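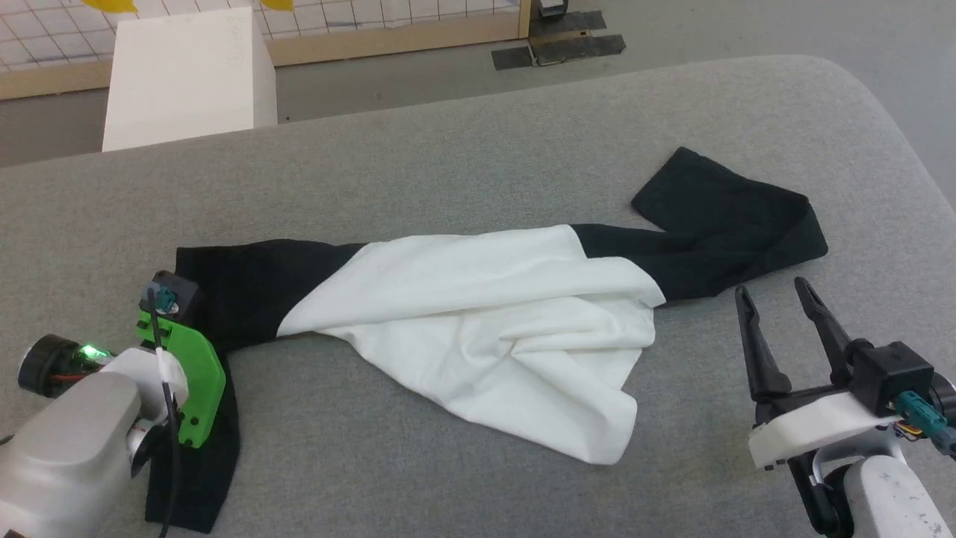 Katley radio hour, episode 94: translation notes and talk

Posted by grundbridge_k

Hello everyone. I have listened two times to the new episode and I wrote down the main points for those who do not understand the language. My English is not perfect, so please correct me where it is needed.

The guests were Kartini Mangundap and Ingvild Solheim from the group Berge. They began with the usual talk about the weather in December. Ingvild says she is never cold, because she grew up in a house where the windows stayed open all winter. Kartini wears two pairs of socks to rehearsal and still complains. After that they read letters from listeners. One letter asked which song is the most difficult to sing live. Kartini chose "Bellach" at once, and Ingvild needed a long time and then chose the same one.

The last part was about the winter tour. They said the order of songs will change from city to city.

Posted by sockdrawer

Thank you for doing this! I fell asleep before the letters, so I missed the best part. Did they say anything about a new single?

Posted by grundbridge_k

No. The host asked, and Ingvild started to talk about soup. I think she was told not to answer.

Posted by mezzo3073

I must disagree with one point in your notes. Kartini did not say that "Bellach" is the most difficult. The word she used is closer to "tiring." For me this is a different thing. The melody is quite simple, but there is no place to breathe in the second verse. She said before, in the winter magazine, that the hardest song for her is the slow one at the end of the first album.

Posted by grundbridge_k

I listened again to this part. You are right about the word, but the question in the letter was about difficulty, and she was answering the question. I will write "most tiring" and put a small remark beside it. Is this acceptable?

Posted by mezzo3073

Yes, that is fair. I did not want to be rude.

Posted by sockdrawer

I don't hear the difference, sorry. If a song makes you tired, it is difficult. Anyway, she sang it beautifully at the Katley show, also the second verse.

Posted by mezzo3073

At the Katley show Ingvild took half of the second verse. Please watch it again.

Posted by sockdrawer

Okay, I watched it. Half of it is Ingvild. I take back my "also."

Posted by grundbridge_k

I have now changed the notes. These are the corrected parts:

1. "Bellach" is the most tiring song to sing live, for both of them. The letter used the word "difficult."

2. The order of songs will change from city to city, but the opening song stays the same. I had forgotten to write the second half of this sentence. 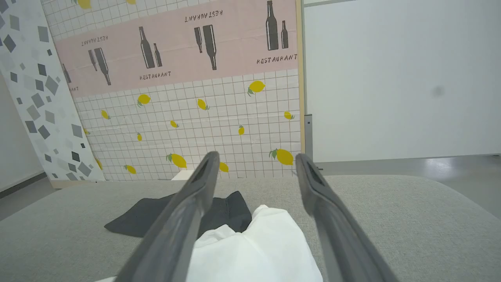

3. The soup was made by Kartini, not by Ingvild. Ingvild only ate it, and she said it needed salt.

If somebody understood the joke just before the closing music, please tell me. They both laughed over the words and I could not hear it.

Posted by mezzo3073

It is a play on the name of the host, and it does not work in English. I can try to explain it in the evening when I am home from work.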